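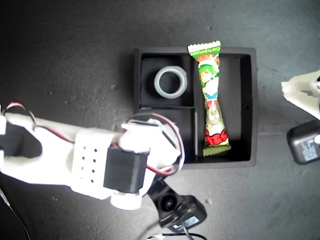

November 8, 2019

Spent my Friday evening organizing. By organizing I mean I own a black tray with three compartments now, and I have opinions about what goes in each of them.

1/ The small compartments are for the white rings. The tall one is for the snack. I did not consult anyone on this and I'd do it again.

2/ The snack is longer than its compartment. It pokes out over the top like a guy whose feet hang off the hotel bed. I tried it straight. I tried it on a slant. The tray people at Stadum clearly never met a snack.

3/ One ring per cell is the rule. Stacking was discussed (by me, at length) and rejected, as stacking is how you end up with a drawer like my drawer.

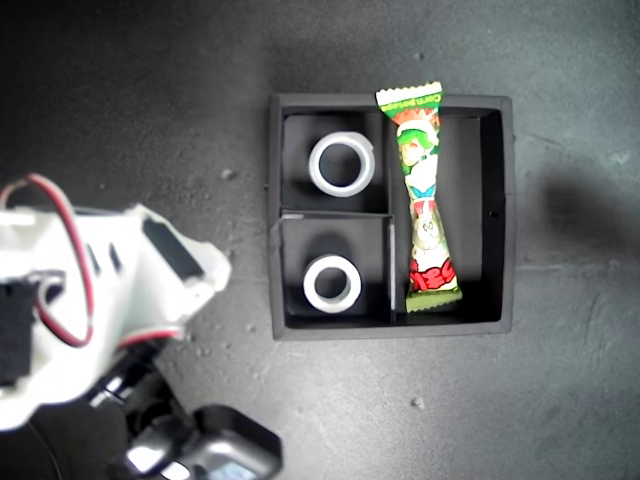 Dela Akpalu wants to know why the snack gets the biggest compartment when I own 29 pens and they live in a mug.

4/ The pens have made their choices, Dela.

5/ Hugo Llorente's position is that food doesn't belong in a desk tray at all. Hugo keeps soy sauce packets in his glove compartment and has since June.

6/ Next up is the tape. I keep buying it -- mostly because I can never find the last one I bought -- and it's too fat for anything with a lid.
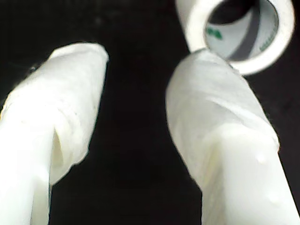
White tape, top right corner.

7/ Anyway, the mug is next weekend. Possibly the drawer, if I eat first.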